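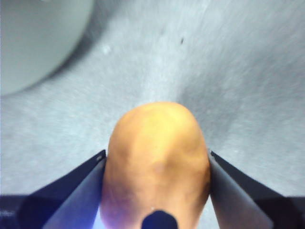
Questions about potatoes are the ones we receive most often at the Grosto farm shop, and every August they begin again with the new harvest. I have collected the answers on this page so that you can read them before you telephone. Many customers worry about the skin first. It does not need to be perfectly even. Shallow hollows, soft ridges and a small darker dimple, as on the orange-tan piece in the photo, are no reason to leave something in the crate.

Are the potatoes washed?
No. We brush off the dry earth and nothing more. Please wash them only on the day you cook them.

What is the difference between Jaltis and Drummond?
Jaltis stays firm and is good for salad and for boiling in the skin. Drummond is floury and we take it for mash and soup. If you are not sure, ask Seraina Eder in the shop, she cooks both at home.

Must I cut out the eyes?
A flat eye can stay. If it has begun to sprout, cut it out generously with the tip of a knife. When the sprouts are long and the potato is soft and wrinkled, please do not eat it any more.

And green places?
A small green spot you can cut away with a thick piece around it. If the green goes over a large part, throw the whole potato away. Cooking does not help against this.

How do I store them?
Dark, cool and with some air. A paper sack or a wooden box in the cellar is fine. Plastic bags are not good, the potatoes sweat in them. Keep them away from onions and apples.

Can I put them in the fridge?
We do not recommend it, above all if you want to fry or roast them. They become sweet and they turn brown too quickly in the pan.

In which quantities do you sell?
Loose by the kilo, or in sacks of 20 and 40 kilos. For 100 kilos or more, please order with Emil Egger one week before. The sacks are heavy and we carry them to your car, but not up the stairs of your house.

Can I choose the sizes?
From the open crates yes, in the sacks the sizes are mixed. For baking whole, look for pieces of similar size, then they are ready at the same time.

Do you have seed potatoes?
Not in summer. Regula Kaufmann writes a list for spring, and you can put your name on it from September.

What if I find a bad one in my sack?
Take it out immediately so the others stay healthy, and tell us at your next visit. We will replace it.

Theresia Schnyder
Last changed: August 20, 2005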